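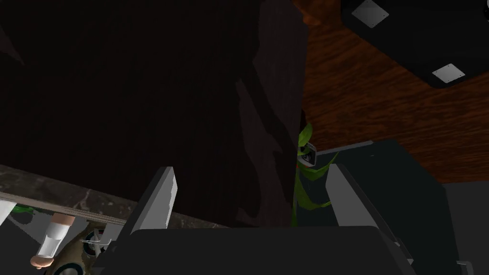

Trurnholm banding is a regional name for a form of wave cloud seen over the Khattak plain, mostly on the cool side of a decaying thunderstorm complex. It develops when air near the ground is stable and outflow from the storms pushes up the layer above it. Each rise in the wave forms a strip of cloud and each fall leaves a thinner or clear strip. From below, the edges of the strips bend in the manner of wood grain, like the wavy darker lines in the reddish-brown surface at upper right. Straight, evenly spaced strips are classed separately as plain billow cloud.

Name

The term comes from the village of Trurnholm, where Aitana Cabello kept a cloud diary and first used it for November displays. Older residents of nearby Wivlow call the same cloud "plow sky." Hina Marwat adopted Cabello's term in her survey of storm outflow on the plain, and it has been used in local forecasting notes ever since.

Formation

Banding requires a change of wind speed with height and a shallow layer of moist air. It usually appears after the heaviest rain has ended – often while lightning continues in the trailing anvil. In Marwat's survey a typical display lasted 40 minutes, and the longest lasted 100. Of 59 cases, five were followed by new storms.

Observation

Time-lapse photography is the usual method. Wian Pillay's series from the Stirkus ridge showed that the bands can drift against the surface wind, as the wave and the air within it move at different speeds. Night displays are visible only when lit by lightning or town lights, and are probably undercounted.

Disputed points

Asif Ghumman has argued that many reported cases are ordinary undulatus cloud with no link to storm outflow. Aqeel Minhas keeps the term but limits it to cases with a measured pressure jump.

See also: Gust front; Gravity wave; Undulatus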